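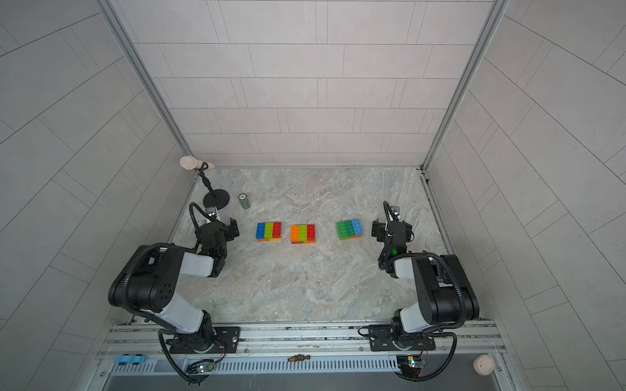 BIG BRICKS - gallery page

Iona MacBrayne, Edden

Quick update, January. Page was a mess and half the old links went nowhere so I have started over. Big chunky bricks only on this page, the toddler size. Small bricks have their own page and it is much longer, sorry.

For anyone new: I have been keeping big bricks in 2009 and ever since, first for my own two, then for cousins' kids, then for the toy library at Strachan Hall. Nobody in the family is small any more. Still have the bricks. Still buying them, if I'm truthful.

Not a shop. Please stop asking for prices.

WHAT'S ON THE SHELVES

500 of the big ones at last count, which was before Christmas. Small ones are 2000 and I'm never counting those again. The toy library has another 300 big ones on its own shelf, marked with a dot of nail polish underneath so they find their way home. Red dot is the library. No dot is me.

Mostly plain bricks. Two by two, two by four. I have a bag of arches and some windows and a slide that fits nothing, but plain ones are what get used. Kids go past the fancy pieces every single time and dig for a two by four.

Colors, most to least: red, blue, green, then yellow, then everything else. Orange used to be scarce and now I have plenty, a whole bag came from a school clearing out its reception room. Purple I own a handful of. Pink turned up with a dollhouse.

STACKS

Short stacks are underrated. Everybody builds towers. A two-layer block with the colors showing side by side on top is a nicer thing to look at and a small kid can finish it. Put one color all along the bottom and mix the top. Or mix both and see what happens.

Rules I use when I set some out, very loose:

Keep the top row to three colors or fewer.
Leave a hand's width between stacks.
Bottom layer should go across the joins of the top one or it will come apart the moment it's picked up.
Press from the middle and not the corners.

Last one matters more than you'd think. Corner pressing gives you a brick that looks down but isn't, and then the whole thing leans. Old bricks especialy.

GREENS

Long section, skip if you don't care. There are so many greens. I sorted greens for a whole evening with a desk lamp and ended up with five piles and one brick that wouldn't go in any. Then looked again by the window in the morning and had four piles. So do it in daylight.

The ones I keep apart now are lime, the ordinary middle green, and a dark one that's nearly bottle. Lime is the newer color in my boxes, none of the 2009 lot had it. Middle green goes with anything. Dark green looks black at the bottom of a bag and you think you've lost it. 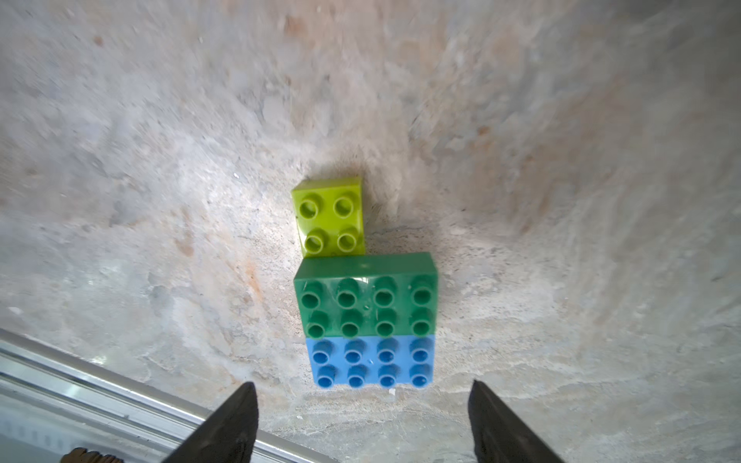 Lime against middle green is my favorite pairing at the moment, with light blue for company. Light blue calms the whole thing down. Swap it for the strong blue and suddenly it's a sports team.

Somebody wrote in to ask if two greens next to each other look like a mistake. Only if they're nearly the same. Go for a proper gap between the shades and it looks meant.

SURFACES

Bricks look different on everything. White table, the colors shout. Wood makes the reds look brown in the evening. Gray stone or concrete or anything with a bit of a pattern to it is my pick, colors sit down nicely and the scuffs on old plastic stop bothering you so much.

Shiny studs catch every lamp in the room. If you are taking your own pictures move the lamp, or move yourself, it's easier. I spent ages once trying to wipe a mark off a brick and it was the ceiling light.

And carpet - no. Nothing stands up straight on carpet. You get a lovely tower for as long as no one walks past.

CLEANING

Asked about this more than anything so here it is again.

Warm water, dish soap, old toothbrush for the hollow studs. Grit gets down in there and stays. Rinse, shake hard, then stud side down on a towel overnight. Stud side up and the water just sits in the little cups.

Not the dishwasher. I did that with a tray of yellows and three of them never gripped again.

Sticker gunk: cooking oil, leave it an hour, wipe, wash after. Crayon: same. Permanent marker I have given up on. There is a blue two by four here with HAMISH on it in large wobbly capitals and it's staying that way.

Faint white marks are mostly wear and won't come off. I don't mind them. A brick with no marks on it hasn't been played with.

STORAGE

Drultska tubs, the low wide ones. Tried the tall ones first and everyone tipped them out to get at the bottom. Low wide tub, one layer and a bit, you can see what you've got. Lids don't matter, they only get lost.

By color at home, all mixed at the library. Sorted tubs are for grown ups. Kids want the rummage. We tried color tubs there for one term and by snack time there was no telling which was which so that was that.

Prirnico bags for carrying, drawstring, they've got a flat base and you can pull the top open all the way so it becomes a sort of mat. Had mine for years. One has a hole. Bricks don't fit through the hole so it doesn't count.

SPREADING OUT

The other way to do it. Don't stack anything, just put a few down with room between and let whoever's there start. Different angles, not in rows. Rows look like they belong to somebody and small kids won't touch them.

Less than you think too. A dozen goes further than a whole tub. With a whole tub they just stir. 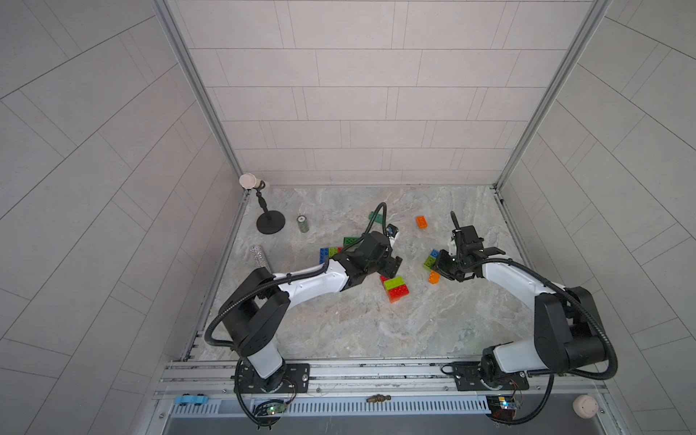 Blocks out on the marble pattern, green one on the diagonal with an orange to its right.

Orange next to green is louder than red next to green, I don't know why. Red and green goes straight to Christmas in your head I suppose. Orange and green is more like vegetables.

SWAPS

I'm after:

Purple two by fours, any condition
Dark green anything
Yellow two by twos (dishwasher, see above)
The other half of a hinge, gray

Have spare:

Orange, lots
Red two by fours
The slide
Arches, a few with chewed ends

Swaps only, brick for brick, and I don't post the slide, it's enormous. Come by Strachan Hall when the toy library is open, mornings, ten till noon, ask at the hatch. If the hatch is shut try the side door, it sticks so push.

BITS AND PIECES

Old tower pictures are coming back once I find the memory card. Two people have asked for the castle. The castle is on there too.

The comments box is still broken. Email works, I'm just slow.

Page of small bricks gets its turn next, there's a pile of train stuff for it and most of teh windows want matching up first.

If you sent me a bag of blues in the fall with no name in it, thank you, they are lovely, and your tape measure was in the bottom. I've got it here.

Last updated January - I.M.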